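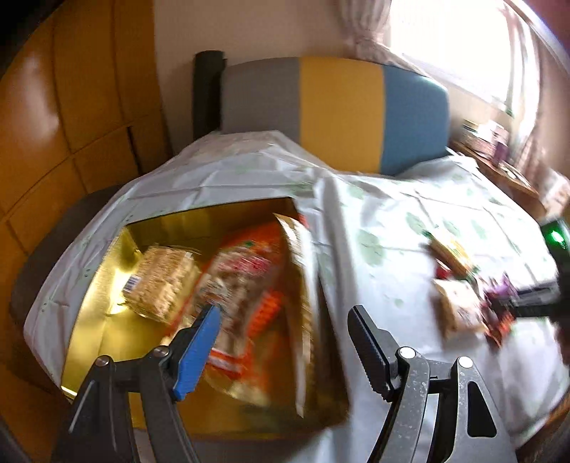

Flunddale Oral History of Détente: progress report to the grant office
Prepared by Kane Ormsby, 10th January

Scope. The grant covers the recording and indexing of interviews with former members of peace and disarmament groups in the district. The period studied is the 1970s, with an emphasis on how local groups answered the arms control talks of those years.

Work done. Three interviews were transcribed and checked against the recordings. The Šindelář papers, mostly minutes and letters on civil defense policy, were sorted by year. Lachlan Ellery has indexed 1000 pages. Two folders have no dates and are filed at the end of the series.

Findings so far. The minutes show a split over whether to support treaty limits or hold out for full disarmament. The Cevik interview places the split earlier than the letters do. We have not resolved this and will report both datings.

Delays. The Niton tape was sent for transfer in November and is still out. Its transcript moves to the next period.

Budget. Spending is within the approved lines. We ask to move the unused travel money to transcription.

Next period. Four interviews, the Niton transcript, and a draft of the subject index.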